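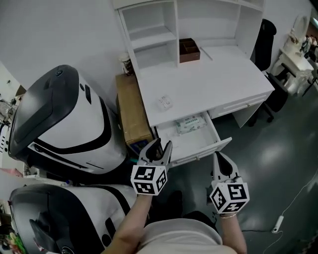

4.2 Comparison of Hand-Held Grippers

Two finger designs were compared under the same collection protocol. The Benent finger is stiff along its full length and closes in parallel. The Fascombe finger bends inward under load and was expected to hold soft packaging more securely. Both were mounted on the same hand-held body, so that the weight and the trigger travel did not differ between conditions. Operators worked with a gripper in each hand.

The task set was drawn from ordinary desk activities: opening a drawer, taking out or putting back a package, and closing the drawer again. A total of 300 attempts were recorded by 13 operators, each of whom used both finger designs. The order was alternated between operators. An attempt was counted as complete only if the drawer was fully closed at the end and the package had not been dropped. Under this rule, 219 attempts were complete.

Figure 2. Data collection at the desk station. The operator holds one gripper in each hand, and each gripper carries a cube printed with fiducial markers. The left gripper reaches toward the open drawer, which contains a package of wet wipes.

Most failures with the Benent finger took place during lifting, when the package slipped before it cleared the drawer front. Failures with the Fascombe finger were more often linked to the handle. Its tips gave way when the operator pulled at an angle, and a second pull was needed. Several operators changed their wrist position after the first few attempts, and we did not correct for this.

Gripper pose was estimated from the marker cubes with the Famness tracking package. Tracking was lost most often when a hand was deep inside the drawer and the front panel hid the cube. Short gaps were filled by interpolation. Attempts with longer gaps were kept in the completion count but left out of the path analysis in Section 4.3. Waraporn Wannasri reviewed the labels for all attempts without access to the operator records.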